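The Little Antenna That Stayed
By Fadwa Hamdy

I spent most of July fussing over rabbit ears, and I can't say I minded one bit. 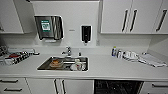 The Wiltari is a flat indoor antenna, small enough to hide behind a bookshelf, and it pulled in 31 channels the first evening I hooked it up (my old one never managed half that!). Moving it two feet closer to the window cost me four of them - go figure - so back it went. The Pakov has a longer cord and a nicer stand, but it sulked whenever it rained.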